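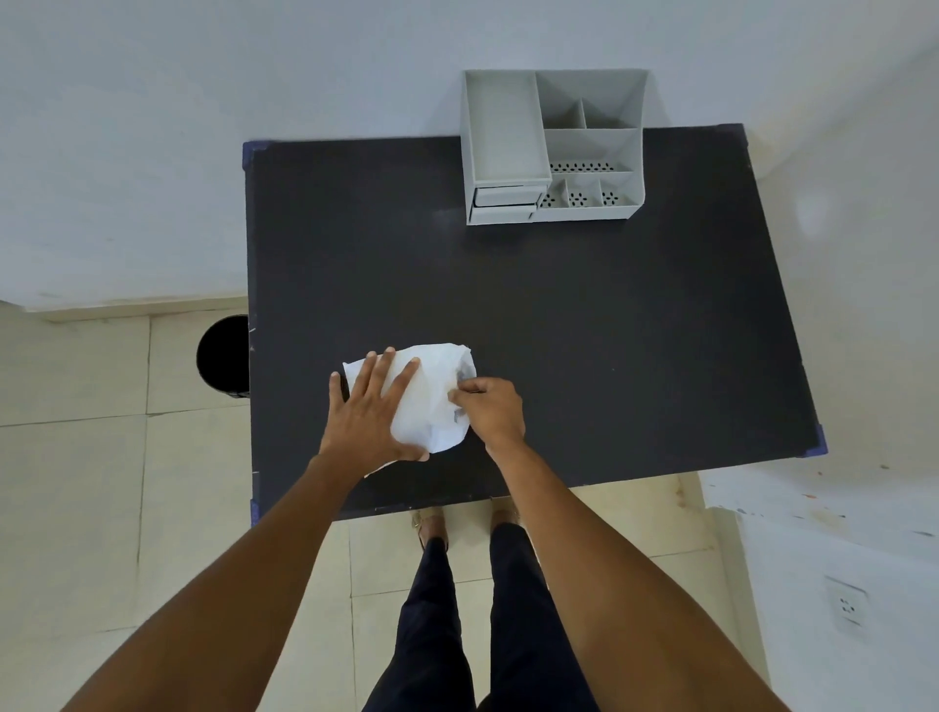
ok so we sold the dining table and a lot of you asked how moving out of a house with 13 years of stuff in it is going. thread I guess

1/ it's going badly! movers come in July and I have packed books. only books. every box weighs as much as a calf

2/ things I thought would be hard to get rid of: furniture. things that are hard to get rid of: cables, half cans of paint, a bread machine with no paddle

3/ tip from Jana (Oltmanns, she's moved 11 times, I trust her with my life). don't sort by room. sort by kind. all the scissors in the house on one floor. all the tape. we own so much tape

4/ selling stuff online -- write the bad parts first. scratches, chips, wobble, smoke, cats. then the size. then the price. people stop haggling when you've already told them the worst

5/ also put the measurements in the LISTING. not "message me". I got "how wide" from every single person until I did this and then I only got it from half

6/ someone offered me a kayak for the bookshelf. I live nowhere near water. thought about it for a full evening

7/ "is this still available" yes. "great" and then silence forever. what is that. who are you people

8/ Ettore came Saturday to help with the garage and found his own drill. lent to me in our first year here. he was very nice about it. took it home without a word and also took my ladder

9/ boxes: the liquor store gives them away but go in the morning. small ones for books. I used big ones for books. see post 1

10/ write on the SIDE of the box. not the top. once they're stacked the top is no use to anyone and you're reading nothing

11/ got three moving quotes. cheapest was 2,000 and the guy did it over the phone without asking about stairs. there are 15 stairs. called back, told him about the stairs, long pause. went with someone else

12/ ask if they charge for the drive back. ask what happens if it rains. ask who takes the beds apart. I asked none of this the first time and ended up on the floor with an allen key at midnight

13/ Savita Rana two doors down took all my houseplants and then texted me a list of what I'd been doing wrong with each one. deserved

14/ the thing I keep putting off is the paper drawer. warranties for stuff we threw out years ago. a takeout menu from a place called Plumenden that closed before the kids could walk. kept the menu. I know

15/ change your adress early!! bank, doctor, car insurance, library. I keep a sheet of notebook paper on the fridge and every time mail comes I add whoever sent it. best thing I've done this whole move

16/ pack one bag like you're going away for the weekend. toilet paper goes in it. phone charger goes in it. a knife for opening boxes goes in it and do NOT pack the knife in a box

17/ kids are fine btw. the little one is labeling things that aren't going anywhere. the radiator says FRAGILE now

18/ someone asked are we sad about it. some days. mostly tired. stood in teh hall last night looking at the height marks on the door frame and Lauri said we could just take the trim off and bring it. so that's on the list, need a pry bar

19/ does anyone want a bread machine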